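Station diary, Drosbridge, Jan 20, 2024

The road between Drosbridge and Ullstead was closed in both directions at first light after a delivery truck left the pavement near the Fillari turnoff. No other vehicle was involved. The driver was taken to the hospital for observation. Traffic was sent by way of the river road, and 206 vehicles had been logged on the detour by noon. A fuel spill was contained, and the county was asked for more sand. The guardrail damaged in November remains unrepaired, and a second request was filed under number 1414. The road reopened in the evening with one lane under signals. 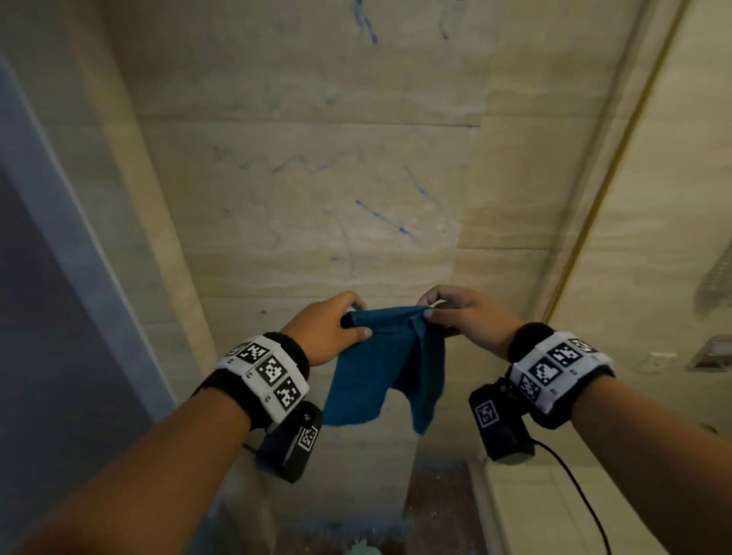

Blue-green towel, held up by the corners.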